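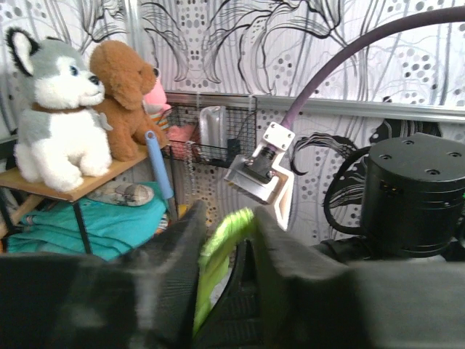 Notebook, grasp-state branch, February

Picking up from the width-threshold mess. Current behavior on the bench: the hold monitor calls "grasp lost" whenever commanded and measured finger width agree to within the deadband for 9 control ticks in a row. Fine for rigid parts. For anything thin or fluffy the fingers end up nearly closed, measured width sits on top of the commanded width, and the monitor fires while the object is still between the pads. Planner then sends the arm back to the pre-grasp pose with the thing in hand and the whole run has to be thrown out.

Went through the logs this morning. Of the last 23 aborted runs, most are this and nothing else. The two that are not are a stale transform (see below) and a run I stopped by hand.

What I changed:

Split the monitor in two. The width check now only answers "are the fingers where they were told to go." A separate node, working name Flirkach, answers "is there something between the pads" from the wrist camera. It looks at a fixed region around the finger gap, projected from the hand-eye calibration plus current finger width, so the region shrinks as the fingers close. Inside it we compare against a stored empty-hand strip for the same width. Output is a score, smoothed, with separate rise and fall thresholds. No learning in it for now. Emmett wants to put a small classifier there and he may be right, but I want to see how far the dumb version gets first.

Empty-hand strips: recorded by stepping the fingers from open to closed against the patterned wall and again against the floor. Storing both turned out to matter. The wall print has heavy black lines and dots, and when the gap lines up with one of them the difference score jumps without anything in the hand. Taking the minimum over the two references helps. Masking to the pad edges helps more. The proper fix is to use color only and drop brightness, but that will do badly on black and gray objects, so it stays behind a flag.

Saturated green is the easy case. Score goes straight to the ceiling and stays there. I have been tuning on green things too much and need to stop trusting the numbers I get from them.

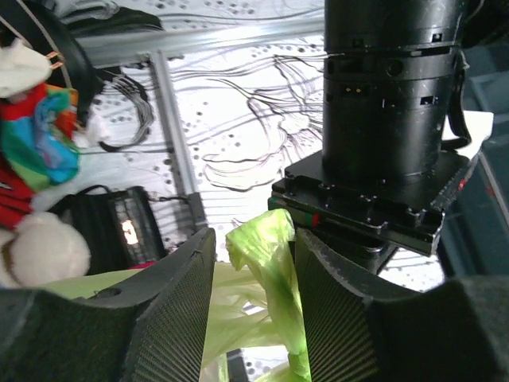
Thin film is harder than the plot suggests. The score is high while the bunched part stands up in the gap, but it depends on highlights, and highlights move when the wrist turns. On a slow wrist roll the score dropped below the fall threshold for two frames and came back. With the old logic that would have been an abort. Added a hold-off: a fall has to persist and the width has to change in the same window before we publish "lost." Either one alone publishes "uncertain," and the planner slows down on "uncertain" but does not replan.

Second problem with film is the loose part. The region test says nothing about material hanging below the fingers, and the collision model still thinks the hand is carrying nothing. For now I attach a padded box under the fingertips whenever the state is "held" and the object class is "deformable." The box is too big. It makes the planner refuse some paths between shelf and bin that are plainly fine. Left it in anyway. Needs a real size estimate from the scene camera later.

Lighting: auto exposure is a nuisance. Any bright spot entering the view pulls the exposure down and the references no longer match. Locked exposure and gain in the driver config and re-recorded the strips. Config is checked in on the branch under wrist_cam. If you restart the driver by hand, pass the config explicitly or it comes up in auto again. I lost an hour to this.

Stale transform: the log shows the static publisher for the second arm starting after the planner had already cached the tree. Planner now waits for both arms before accepting goals, with a 2 s timeout and a loud error. Previously it warned once and carried on.

Timing: ring buffer is 1000 samples of joint state, camera frames matched to nearest stamp. Match error is fine at normal speed. At fast approach the projected region lags the fingers visibly in the debug overlay. Interpolating between joint samples would fix it. Not done.

Open:
- Emmett Marchetti to review the state machine before it goes to main, mostly the "uncertain" transitions. I am not sure "uncertain" to "held" should be allowed without a width check.
- Rerun with dark objects, color flag off.
- Replay the old aborted logs through the new monitor. Needs the bag converter fixed first - it drops the wrist topic if the first message arrives late.
- Shrink the box.
- Rename Flirkach before somebody puts it in a launch file.

Leaving the branch deployed overnight with the arms disabled, logging only, to see how much the score drifts with nothing moving.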